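Hamo sheet metal parts bin, gray, open top
Reviewed 27 Jun 2024

We bought two of these from Starach in November to replace plastic totes that kept splitting at the corners. They cost 80 dollars each with shipping. After seven months of daily use I have a fair idea of what they are good for.

Size and shape

It's a big bin. The sides slope in toward the floor, so parts dropped near the edge slide down to where you can reach them. The drawback is that the floor is smaller than the opening suggests. Measure the bottom before you order.

Finish

The gray has held up well. Ours is scuffed and covered with light scratches inside, but no rust so far. The edges are thin, and I would wear gloves to carry it full. The Toivonen bin we tried before had a rolled lip and was easier on the hands, but it weighed a lot more.

In use

Long parts are where it does best. Six narrow blocks, three dark green and three reddish brown, lie on the floor of it and the colors are easy to tell apart against the metal. Small screws are another matter, and I would keep those in a Hanham tray.
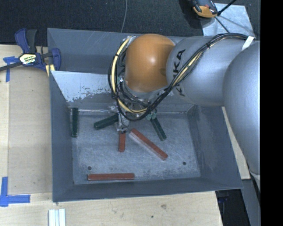
What I would change

A handle on each short side, and a flat spot for a label. Stick-on labels peel off ours in a week or so. I would still buy it again at the same price.

Rating: 7 out of 10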